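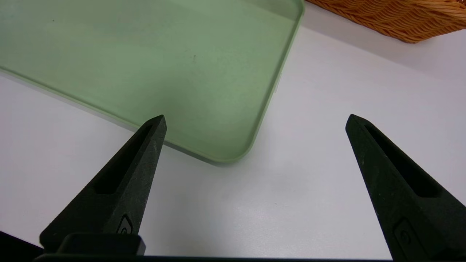

The Woman Who Thinks Your Counter Needs a Tray

By Florin Lazăr
5/14/24
Print this story | E-mail this story

Zamfira Mocanu does not want to hear about your drawers. People come up to her after her evening class in Rambridge and confess about them, the way they might tell a dentist about flossing, and she waves a hand.

"A drawer has a front on it," she says. "You close it. Goodbye. My subject is what stays out."

What stays out, in her view, should stay out on a tray. She has been teaching this for 13 years, first in her own kitchen and now in a rented room above the Stirkari hardware store, and she has it down to one evening and a handout. The handout is two sentences long. I'm told it used to be one.

Her favorite tray is a light green one, shallow and rectangular, with a raised rim and rounded corners. She puts it on a white surface and leaves it there with nothing on it for longer than is comfortable. The night I sat in, a man in the second row started to cough.

"They all want to know when I will put something in it," Mocanu says. "I want them to look at it first. An empty tray is very bossy. It says, this much and no more."

I asked why green. She gave me the look I suspect the cougher got.

"Because white on white, you lose it. You put your keys next to it and you think you put them in it. Also I like green."

The rim matters more than the color. Mocanu has strong feelings about flat boards sold as trays, which she calls "floors." A rim stops a pen from rolling and gives you something to get your fingers under, and she considers the conversation closed after that. Rounded corners are for wiping. Square ones collect crumbs, and she has known people to go after those with a toothpick, which she regards as a sad way to spend a morning.

Her own green tray has a few tiny dark specks on it. I pointed this out, feeling brave.

"Pepper, maybe. Or coffee," she said. "I live in a house. If you want a tray with nothing on it ever, buy a picture of a tray."

She came to the subject by way of a bad year. In it she moved from a big place in Căpraru to a small apartment with 2 feet of counter -- she measured it for me again, to be sure -- and spent the first June there moving the toaster to get to the kettle and the kettle to get to the toaster. Her neighbor, Maricica Grecu, lent her a tea tray so she could carry the lot to the table in one trip. Grecu has not seen it since.

"I ask about it at Christmas," Grecu told me over the phone. "She changes the subject to drawers."

The method, such as it is, goes like this. You clear the counter completely and wipe it. You set down one tray. Whatever you touch every day may go on it until it is full, and the rest has to find a cupboard or leave home. When something new arrives, something old comes off. Most people, Mocanu says, cheat by buying a second tray, and then a third, until the counter is simply a counter made of trays.

Octavian Ciobanu, who took the class twice, admits he owns five. "The second time through she recognized me," he says. "She made me sit up front."

Before I left I asked what goes on the green one when class is over. Mocanu thought about it.

"My glasses," she said. "The mail. Some weeks a lemon."

And the drawers?

"You can't see my drawers from there," she said. "Sit down, finish your coffee."

READER COMMENTS

brisus626: I tried this over the weekend. Counter looks great. The dining table is now a disaster.

Gheorghița Vlad: My mother kept everything on a tray and we weren't allowed to touch any of it. So it does work, I suppose. Does she say what to do with a toaster that's bigger than the tray?

M. Grecu: It was my good tray, Zamfira.

Print this story | E-mail this story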